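Premises > Inspections > Gritasberg Annexe > Music and rehearsal rooms

Periodic safety check, 2021-03-09
Inspector: Wiebke Schwerdtfeger

1. Escape routes
Clear width at rear door 700 mm. Minimum met.
Comment: door closer slow on last part of travel. Adjust.

2. Wall and floor finishes
No lifting at thresholds. Grout sound where tested.

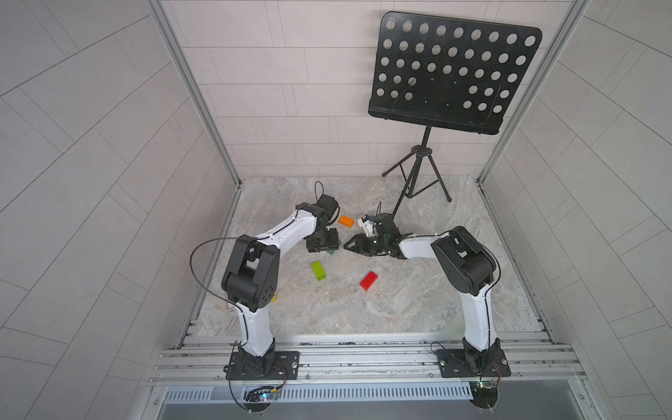
Comment: recheck the corridor threshold in May, after the heating is off.

3. Electrical
Extension leads tested, labels in date. One lead in Stikum store has a cracked plug top. Withdrawn.
Comment: Plisteo register still lists the old lead numbers.

4. Stands and loose furniture
Desk panels to be free of sharp edges. Clamps to hold under hand load.
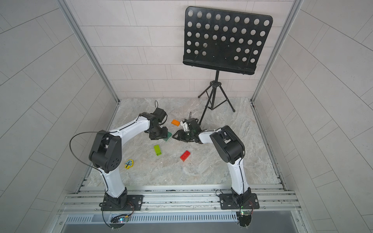 Item 4: black music stand, perforated desk panel, ledge along lower edge.

Comment: stands not in use to be folded and racked, 300 mm clear of radiators.

5. Storage
Top shelf load within limit. Steps present, feet worn on one side.

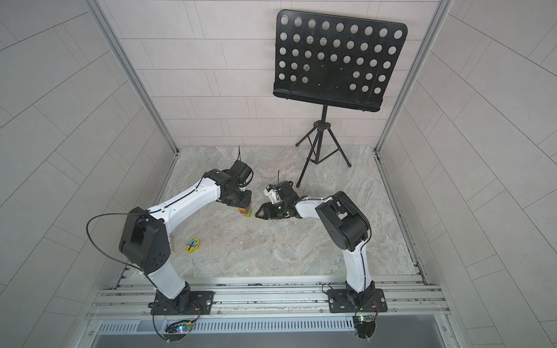

Comment: replace feet. Villalobos room to be inspected separately, key not available.

Result: pass with actions. Actions due in 36 days.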